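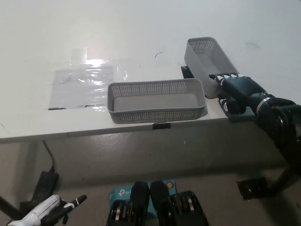

Ebise Tesfamariam would start with the table. Before any price of a robot is discussed, she told me, write down the height of the table, the kind of basket that goes on it, and who will clear the plastic film when the goods are unpacked. Her list for the Ejigu packing room had 22 lines, and the robot itself was only one of them.

I have thought about this list often during our own planning. At Dumham we pack small parts in gray baskets with perforated sides, and we want a machine with two arms and real fingers to move them. The first offer, from Civora, looked complete. It had the arms, the hands and 14 days of training for our people. It did not have the table, the network, the spare fingers or the floor work.

Obsa Wolde, our buyer, asked for a second offer with everything inside. The total grew by nearly 22 percent. He was not angry about it – he only wished he had asked in February, when the budget was still open.

Rónán Quinlan gave me different advice. Rent for five months, he said, and keep a notebook of every stop. Hands wear out sooner than arms, and a hand with many joints has many parts to order. If the spare parts come by ship, a small repair can keep the line waiting for weeks.

We have now divided the money in two. One part pays for the rental. The other stays closed until Tsegereda Abdella and her shift have moved baskets with the machine for one full season and have told us which baskets they prefer to carry by themselves.

The electrician's quote is still missing.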